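Visit report: open day at the Saltness furniture works
2024-03-02

Geraghty opened the Saltness works to trade visitors for one morning. The tour covered timber intake, drying, machining and finishing. I went mainly for the drying, as our own shop lost a batch of pine panels to cupping in February.

Intake is under a long roof on the north side. Boards arrive rough sawn, are sorted by thickness and are stacked on stickers. Duván Muñoz, the yard manager, rejects any pack with stickers out of line, and two were set aside while we stood there. He cuts a test piece from each pack, well in from the end, and dries it in a small oven to get the moisture content by weight. 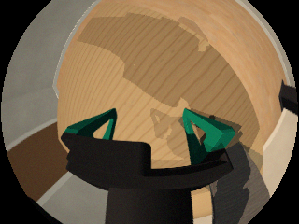
Pale wood with the grain running across a curved surface.

The kilns are older than I expected. There are four, with fans overhead and vents worked by hand. The schedule for pine is mild at the start, with a conditioning step at the end to relieve stress. Target moisture content is 6 percent for indoor work. I asked about case hardening and was shown a set of fork tests pinned to the office wall. The prongs were close to straight.

Machining was quieter than most shops I have visited. Tops are glued up from narrow staves and left overnight before planing. The log for the main press reached 2498 cycles last month, with one change of platen.

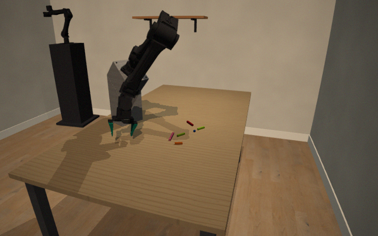

Finishing

The standard finish is a hardwax oil in two thin coats, buffed between. Cormac McGrath runs the room and keeps it at a steady temperature - the extraction draws in outside air, so the heating bill is high. Both faces of a top get the same treatment. He considers an unfinished underside the main cause of returns, and I agree with him. 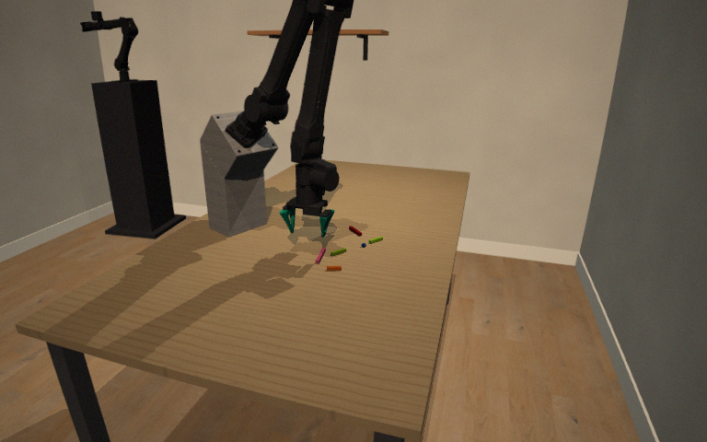 Curing takes 17 days before a top is packed. Ultoton, their previous oil supplier, quoted a shorter time, but the surface marked too easily under a damp cup. The Cekdale line gets a third coat on the end grain.

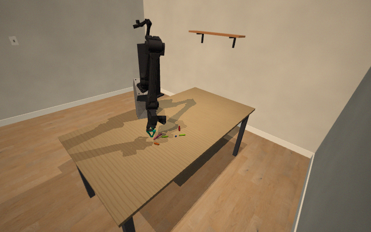
Rectangular wooden table with small colored pieces on the top.

Parking is limited and safety shoes are required past the intake shed. I have asked Muñoz for the pine schedule and will try it on a half load.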